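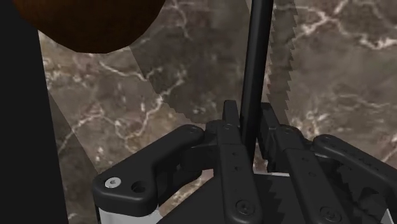

Brown and white veins, the kind of marble I mean

Driltberg Home Forum > Kitchens > Countertops and tables

Marble for a table where we cook and eat every day?

slowkettle
Good evening to everyone. My husband and I are renewing our kitchen and we want one large table in the middle, where we prepare the food and also eat. I wish to have marble with brown in it. My husband wishes Clonix, the engineered one, in plain gray. We have visited the Hajji stone yard two times and we came home with two opinions.
The offer from Hajji is 3,009 dollars for the top, 64 inches long, with delivery and with the edge rounded. The Clonix would cost a little less. The money does not decide it. I would like to hear from people who have lived with marble on a table for some years, and especially from those who cook with lemon and tomato, as we do.

pumicefoot
Don't do it. We had marble for six years and I was always running behind the guests with a cloth. Lemon juice leaves a dull place in a few minutes, and a sealer does not help against it. The sealer is for stains. The acid attacks the stone itself, and you see it each time the light comes from the side.

oat_and_rye
I must disagree with pumicefoot. It is correct that it etches, but whether this disturbs you depends on the finish. Polished marble shows everything. Honed marble is already matte, so a dull place on it is much less visible. Ask Hajji if the price is the same for honed. In our case it was.

pumicefoot
We had honed. I still saw them. Maybe my eyes are too good.

oat_and_rye
Was it white? On a white stone I also see them more.

pumicefoot
White with thin gray lines, yes. I admit that a brown one may forgive more. But a red wine ring will still be a red wine ring.

slowkettle
Thank you both. The sample they lent us is polished, and I did not know to ask about honed. I will put a slice of lemon on the sample this night and look at it in the morning.

tilemoth
Please ask Hajji first if you must return the sample!

slowkettle
You are right, I wrote to them. They answered that I may keep it. The lemon is now in its place.
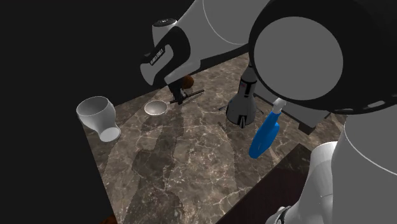

slowkettle
The other point on which we do not agree is the color of the wall. My husband would like to paint it very dark, and I was afraid that the room would become a cave, because we have only one window and it looks to the north. But when I see a marble top with plain black behind it, as in this second picture, I must say that the stone comes forward very well, and even the small round brown thing lying on it looks warm. So now I think he may be right about the wall, and I am right about the table. Has anybody painted a kitchen wall black and stayed content with it?

tilemoth
We did, on one wall only. Choose a washable matte paint and be careful near the stove, as grease makes shiny spots which do not go away completely. I would keep the ceiling and the other walls light. With a window to the north I would also add a lamp low above the table. A lamp near the ceiling gives a tired light on stone.

granny_spatula
In my opinion you are all discussing colors when she should be asking about the legs. Marble is heavy and a long top must be supported in the middle also. Ours was put on an old frame from an oak table, and after one winter there was a crack from the corner inward. The seller said it was our fault, and I am afraid he was right.

slowkettle
This is very useful. The frame is not included in the offer. I will ask what they recommend.

oat_and_rye
Steel, and ask them to check that it is level before they lay the stone.
For the sealer, I use Vistico in March and again before the winter. One thin coat, wait, and wipe off all that remains. If you leave too much, it dries like a cloudy skin and you will need a whole afternoon to remove it.

pumicefoot
Once a year was enough for us. Put a few drops of water on it. When the drops make a dark place, it is time.

slowkettle
Report about the lemon. In the morning there was a pale circle, with even the form of the slices inside the fruit. My husband was very satisfied. I rubbed the circle with wet paper of 400 grit, as a video proposed, and now I have a bigger dull place, but a uniform one, and I find that I like it better than the polish.

pumicefoot
Then you have your honed sample.

tilemoth
Which one will you order?

slowkettle
We sleep on it until the end of the month, when the offer expires. Hajji confirmed that honed costs the same. He still has the Clonix sample beside the coffee machine and he wipes it in front of me every morning.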